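Flusard
Money talk from working country and folk musicians

Flusard is a table of short interviews I did with people who play music for pay, mostly country and folk, mostly in bars, church halls and county fairs. I asked them what they earn, what they spend it on, and who they spend it on. There are 263 interviews, one per row, and you can open the whole thing in a spreadsheet if that's how you like to work (it's how I work, most of the time).

I started it after my cousin's band came home from a summer on the road with great stories and no money. I wanted to know if that was normal. Then I kept going, the way you do with these things, and the file got big enough that Renato Tan talked me into cleaning it up and putting it where other people could use it. He also wrote the script that checks the dollar columns, so if you find that useful, thank him!

What's in the folder

flusard.csv – the main table
notes.txt – longer answers that didn't fit in a cell, matched by row_id
check_money.py – Renato's script, run it after any edit
old/ – the version from before March, with the merch column still mixed in with gig pay. Please don't use it for anything new.

Columns

The main table has 11 columns:

row_id – a plain number, no meaning beyond the order I typed things in
role – singer, fiddle, drums, steel, and so on, in the person's own words
years_playing – years playing for pay, so garage years don't count
home_region – a broad region, never a town
gig_pay – what they took home from live shows in the last year, after the split with the band
merch_pay – shirts, records, stickers, whatever went across the table
other_pay – lessons, session work, day jobs
biggest_cost – free text, and the answer is "the van" more often than I expected
spends_on – who or what the money goes to when there's a little extra
saves – yes, no, or "I try"
notes_flag – 1 if there's a matching entry in notes.txt

Dollar amounts are in US dollars, rounded to the nearest 50. People round their own pay anyway, and the extra digits were making some folks nervous about being recognized. An empty cell means they didn't want to say. A zero means zero. I got those mixed up in the early rows and spent a long evening fixing them, so if a zero still looks strange to you, tell me.

How I collected it

I talked to most people in person, before or after a show, usually out by the load-in door where it's quiet enough to hear. The rest were phone calls. I had a sheet with the same questions in the same order, but I let people wander, and the wandering is the best part of notes.txt. There's one from a steel player who bought his mother a chest freezer with his first real check and then filled it for her, and I still think about that freezer.

A good chunk of the early rows came out of the Livwood open mic, so that crowd is over-represented. They're regulars, they know each other, and they tend to get paid from the same jar. If you're after an average for the whole trade, drop those or weight them down – the notes file has a line at the top telling you which rows they are.

Typing and checking

I typed everything up from paper. Renato read back a batch from the originals and caught a few slips, mainly years_playing and gig_pay swapped. Those are fixed. The free text is as people said it, except that I took out the names of bandmates, managers and exes (there were a lot of exes).
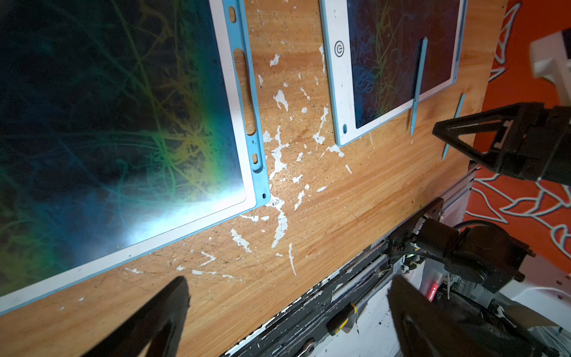
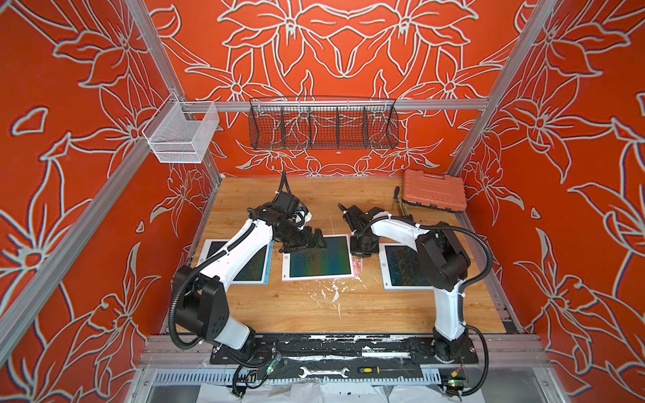 Does gig_pay include tips?

It includes tips if the person counted them as part of the night's pay, and most did. Where somebody kept tips separate, I put them in other_pay and set notes_flag to 1, so you can look up the row and move them over if you need to.

Things to watch out for

Everything about money is self-reported. I never asked for a tax form and I don't plan to. Some people remember a good year as a normal year, and some do the opposite.

The saves column is weak. I changed how I asked it partway through, from "do you save?" to "did you put anything away last year?", and you get pretty different answers. I'd leave it out of anything serious.

Spouses and kids show up all over spends_on, but so do dogs, trucks and one very expensive accordion. I haven't coded it into categories. If you do, I'd love a copy!

Versions

The current one is called Clekow. The one before it was Carroll, and it's what you'll find in old/. Between them I split merch_pay out of gig_pay, removed 3 rows at the request of the people in them, and fixed the zeros. The row numbers didn't shift, so there are gaps.

Using it

Go ahead and use it for class, for a story, for your own curiosity. Please don't try to work out who anybody is. If you quote from notes.txt, quote the whole sentence and give the row_id. And if you play for pay and want to be in the next round, the question sheet is at the bottom of the notes file. Fill it in and send it over – late at night is fine, I'm up.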